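Ticket 2734 – Visitor day demo, tidying robot, lounge corner
Site: Dretham
Opened by: Kilian Danzer
Priority: normal
Status: waiting on Flokeck

Hello all, and first of all thank you to everyone who came up on 29 January 2019 and was so patient with us. I promised to write down what went wrong with the tidying demo while it is fresh, so please forgive the length.

The plan was the same as at Tasenau in July: drive into the lounge corner, stop on the open carpet facing the armchairs, bring both arms forward, wait for the presenter to finish talking, then start on the cushions.
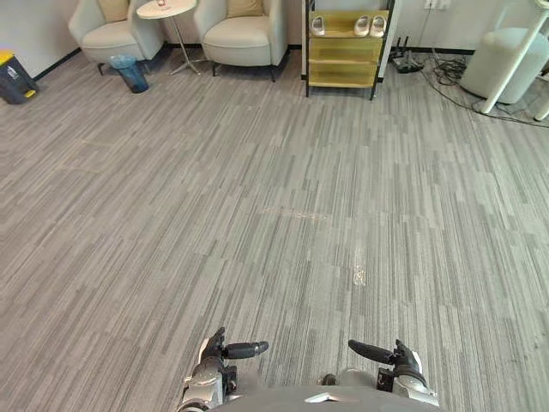
The first run stopped at the waiting step and stayed there for almost 149 seconds, which feels like a very long time with a room full of kind people watching you. The log showed no fault at all, only "hold – arm ready not confirmed" over and over. I filled in by talking about the grippers, and I must say the questions were lovely.

I restarted the arm service and left the base alone. Both arms reported ready after that, so we went again from the same spot.

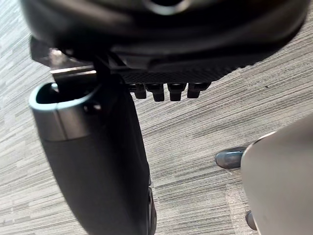
I also compared our settings with the ones Santoro sent over. Theirs have a longer timeout on the ready signal, and ours had gone back to the default with the last update. I should have checked that before the visitors had their coats off – my fault entirely.

Steps to repeat it, for whoever picks this up:

1. Load the visitor day program and put the timeout back to default.

2. Send the robot to the armchair and let it bring the gripper in over the cushion.

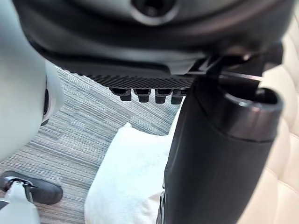
3. Pause from the presenter tablet, wait, then resume. Watch for the hold message.

Notes from the afternoon

With the longer timeout in place the hold message did not come back, though I would not call that a fix. I would dearly like to know why the ready signal is slow in the first place. 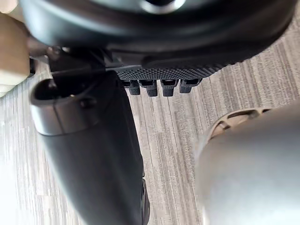 Could somebody at Flokeck please look at the arm service log, which I have attached, and tell me if the delay comes from the restart or from the tablet? We have another group coming and I would rather not talk about grippers for quite so long again.

Warm regards,
Kilian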